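Been replaying Grarkisa this month, the side-scrolling shooter Wallen put out for home computers before they moved on to consoles.

The version most people know is the later port. It has six stages. The original disk release has eight, and the two missing ones are the cave and the rail yard.

You start with 40 shots and get no refills until the first boss. The port doubled that to make it easier.
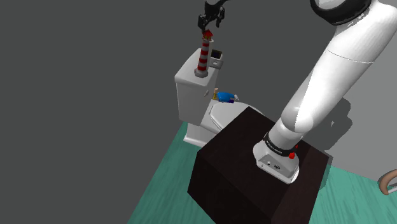 Halfdan Vestergaard replied that the rail yard was in the port too, only locked behind a score of 800 on stage one. I tried it tonight. I finished with 222 the first time and 800 on the fourth. No rail yard on my copy.

He may have the Stimow reissue from November. That one has a different title screen and I don't own it.

Next up is the cave. The music in there is the best in the game.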